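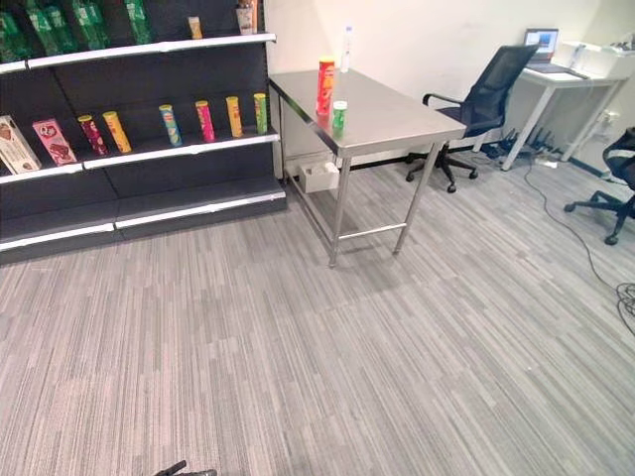
Slow boats, small bags: notes for the travel evening

Opening (stand still, don't fiddle with the clicker)

Good evening. My name's Ladi Anozie and I once spent 28 hours on a ferry that was advertised as an overnight crossing. I'd like to tell you it changed me. It changed my opinion of ferries.

Pause. If there's a laugh, wait for it. If not, carry on briskly.

The boat

She was called the Stesero and she carried goats, roofing sheets, a dentist's chair and 183 passengers. I know the number because the purser read it out over the loudspeaker every time he lost at cards. Cabins had been promised. There were two, and the goats' owner had one of them.

I slept on deck between Nkechi Adeleke, who had done the trip before and brought a foam mat, and a retired surveyor called Knut Tiedemann, who hadn't and had brought a barometer. He gave us readings through the night. The pressure was steady.

Tell the kettle story here only if we started on time.

What I packed

Hold up the rucksack. Mention that it weighed nearly 28 kilos on the way out, then go through what I never used: the water filter, the second water filter, the collapsible bowl, the phrasebook for the wrong side of the river.

What I used: a sarong, a torch, string, and a paperback that went round the whole deck and came back without its ending. Afaf Shboul told me how it finished. I've since bought another copy and she made it up. Hers was better.

Arriving at Tranon

Slow down for this section. I always gabble it.

We came in before dawn with the engine off, drifting the last stretch because the captain didn't want to wake his mother-in-law. Mist on the water, cooking smoke, one dog barking at us and then giving up. I'd been rehearsing complaints since supper and couldn't remember any of them.

Chibuzor Haruna met us at the landing with a wheelbarrow for the bags. His guesthouse is uphill. The website says "gently". There are steps, and he likes to let guests find them for themselves.

I'd booked three nights and stayed for most of February. I learned to mend a net badly and to sit down after lunch.

Money, for those who always ask

Deck passage was 4000 in local notes, handed over in a biscuit tin. The tin came back, the change didn't. Food on board is extra and it's rice. Bring your own spoon.

Ending

Read the last page of the notebook, the bit about the rain on the tin roof. Don't explain it. Then questions.

Likely ones: toilets (yes, one), snakes (one, small, it left before I did), would I go again (already booked, with a foam mat).

Thank whoever made the tea. Stack my own chair.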